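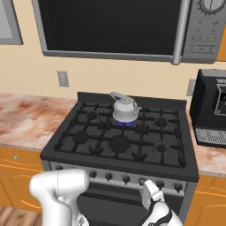

Section 4. Kitchen chores: what the arms can do and how to set them up

Read this section before you assign any cooktop task to a Rendholm two-arm unit. It covers the practice kitchen in the Skenduseck simulator, the knob task, the kettle task, and the limits that apply when you move from the simulator to a real kitchen.

4.1 What to expect

The Rendholm is not a cook. At this release it can turn a range knob, move a kettle between burners, open and close a microwave with a bar handle, and put light items on a clear counter. It can't judge whether food is done. It can't smell gas. It can't tell a full kettle from an empty one until it has lifted it.

Owners often ask whether the unit can be left to make tea while they are in another room. It can't. A person has to be in the kitchen whenever a real burner is lit.

The chore list shows a status for each task:

Ready: may be run in a real kitchen with a person present.
Supervised: may be run in a real kitchen with a hand on the stop button.
Simulator only: must not be run on real equipment.

Turning a knob with the gas shut off is Ready. Moving a cold kettle is Supervised. Anything involving a lit burner is Simulator only until you have finished 4.4, and Supervised after that.

4.2 Loading the practice kitchen

1. Start Skenduseck on the base computer and wait for the home screen.
2. Choose Kitchens, then Gas Range, Six Burner.
3. Choose Kettle on Back Center. The kitchen loads with the kettle in place and the flame on under it.
4. Check that both arms appear in front of the range. If only one arm appears, close the kitchen, check the arm list under Devices, and load again.
5. Set the speed to 10 percent. Leave it there for all first runs.
6. Press Home Arms. Both arms back away from the control strip and stop.

Note: The burner flame in the simulator is on or off. It does not get larger or smaller as a knob turns. Don't use it to practice a simmer setting.

Note: The range has seven knobs and six burners. Don't assume that a knob controls the burner nearest to it. Use the knob map in the Kozan task editor, and make a new map for every real range.

4.3 Running the knob task

1. Open Kozan and choose New Task, then Turn Knob.
2. Click the knob you want. Knobs are numbered from the left, starting at one.
3. Choose the arm. For knobs five, six and seven, use the right arm.
4. Set the grip to Light. A firm grip can pull a real knob off its stem.
5. Set the approach to Straight In. The fingers should meet the knob from the front. They should not come down from the cooktop side, where they can catch on the grates.
6. Press Preview and watch the path all the way through. Look for the cable on the moving arm and make sure it doesn't drag across the knobs.
7. Press Run.
8. When the arm stops, check the knob position yourself. "Task complete" means that the arm finished its motion. It doesn't mean that the burner is off.

If the fingers slip, the unit tries 2 more times and then stops with code 66. Clear the code, move the grip point slightly toward the center of the knob, and run the preview again.

CAUTION: The two arms share the space in front of the oven door. Park the arm you are not using before you press Run. The preview shows arm-to-arm contact in red, but it does not stop the run.

4.4 Before you use a real range

Most failures on real ranges come from knobs that have to be pushed in before they turn. The practice knobs don't need a push, so a task that works every time in the simulator may do nothing at home. Turn on Push and Turn in Kozan if your range needs it.

1. Shut off the gas at the valve.
2. Clear the cooktop and the counter on both sides.
3. Map the knobs.
4. Run the knob task 10 times on each knob with no slips.
5. Fit the Flarkar heat sleeves to both grippers.
6. Open the gas valve and run one knob with your hand on the stop button.

WARNING: Do not send an arm over a lit burner to reach one behind it. The sleeves protect the fingers only. The joints and the cable are not protected.

WARNING: Never schedule a burner task. Kozan will accept a start time for other chores, but burner tasks must be started by hand.

4.5 Care after kitchen use

Wipe the fingers and the first joint with a damp cloth after each session. Grease on the finger pads is the usual cause of slipping on smooth knobs. Replace the pads after 1,750 grips or when the edges start to lift. The grip count is on the Devices page, under each arm.

For microwave doors and handles, go to Section 5.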